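Vunard Bench Cell for Desktop Computer Service

The Vunard cell is made for shops and laboratories which handle memory modules and other small parts with a robot arm. It is supplied with a slotted aluminum table, so the computer can lie on its side with the cover removed.

Order no. 3213. Payload at the wrist: 5 kg. Table length: 1000 mm.

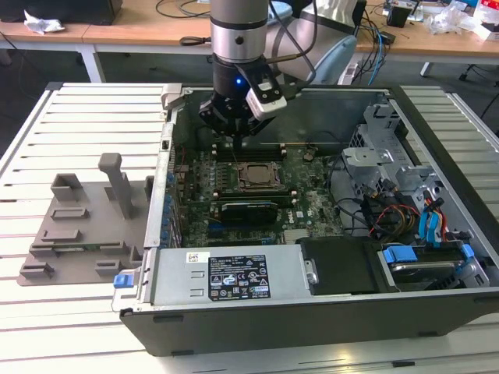

Before the first run, please make a written risk assessment for your own room. The Donura speed limiter must stay on during all teaching work. Disconnect the computer from the mains and ground its chassis.

Cables on the arm must have enough slack for the full turn of the wrist.

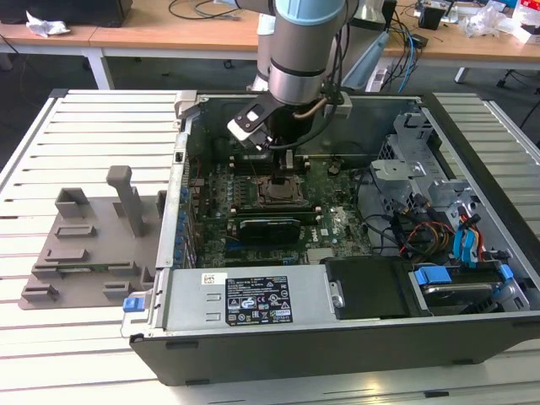
Check the gripper force each February and write the value in the service book. Replacement finger set: order no. 454. For questions on safe distances, please write to Anikó Boros at Vrabec, our service partner.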